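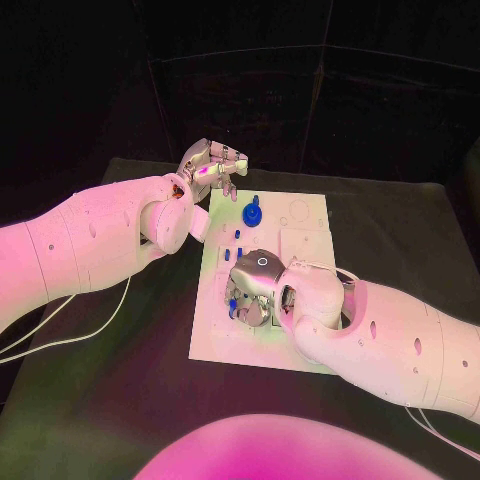
Orum College of Continuing Studies
Museum Practice, Unit 12: Lighting and Color in Exhibition Rooms
Course handout, issued January 10, 2006

Purpose of this unit

Students completing this unit should be able to read a lighting plan, carry out a basic light survey of a room, and write a short recommendation to a curator. The unit assumes that Unit 11 (Climate and Storage) has been completed. Students who have not submitted the storage exercise should speak to the course office before beginning.

1. Light and the eye

The eye does not measure light the way an instrument does. A visitor who walks from a bright lobby into a dim textile room will at first find the room too dark, and several minutes may pass before the labels can be read with comfort. Older visitors need more time than younger ones, and many need more light as well. For this reason a well planned route lowers the light by stages. The Drotetent wing, which students will visit in the second half of the term, uses two connecting rooms for this purpose, with walls that grow darker toward the inner gallery.

The eye also adapts to color. Under a lamp with a strong tint, white paper will after a time seem nearly white again, and other colors will be judged against it. Visitors seldom notice this while it is happening. They notice it when they leave the room, and the hallway looks wrong.

2. Terms used in this unit

Illuminance: the amount of light falling on a surface. Measured in lux.

Color temperature: a description of whether white light is warm (yellowish) or cool (bluish). Measured in kelvins.

Color rendering: how faithfully a lamp shows the colors of objects. Two lamps may look the same when switched on and still render a red dye very differently.

Glare: light that reaches the eye directly from a lamp, or by reflection from glass or varnish, and makes it harder to see the object.

Exposure: illuminance multiplied by time. Damage from light adds up and cannot be reversed, and a period of rest in storage does not restore a faded dye. 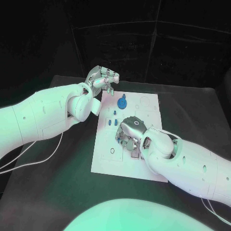
3. Colored light

Colored light is permitted in introductory rooms, corridors, and spaces without original objects. It should be used with care elsewhere. A pale surface takes on the color of the light that reaches it, while a dark surface changes much less. A red object under green light may appear brown or black. Where the color of the object is part of its meaning, as with dyed cloth, painted wood, or glazed ware, colored light misinforms the visitor and is not acceptable under the course guidelines.

The Gunawan textile study, read in Unit 9, is a useful case. The first plan placed the cloths in a room with blue wall washes. The light spilled onto the cases, and the yellows were reported as gray by most of the test visitors. The washes were moved to the entrance corridor and the cases were given neutral light from above.
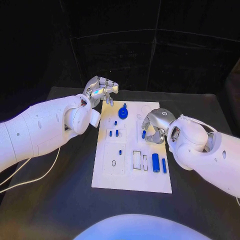
A second matter raised by the study is the color of walls and case linings. Light reflected from a painted wall carries the color of that wall, and a narrow room with deep red walls will warm everything placed in it. Linings should be chosen under the lamps that will be used in the exhibition. A sample approved at a window in December may look quite different in the gallery — this is a common and expensive mistake.

4. The light survey

Each student will survey one room in the Rorness building. Meters may be borrowed for up to 42 hours and must be returned to the course office with the case and strap.

Draw the room to scale and mark every lamp and window. Take readings at the height of the objects, with the meter held parallel to the surface of each object. Take 13 readings in all, one of them at the entrance. Record the time of each reading and the state of the blinds. Do not stand between the lamp and the meter.

5. Written work

Submit the plan, the table of readings, and a recommendation of 400 words. The recommendation should be addressed to a curator with no technical training. State what should be changed first and what may be left as it is. Work submitted without a plan will be returned unmarked.

Reading for the next meeting: course reader, section 12, on display cases and reflections.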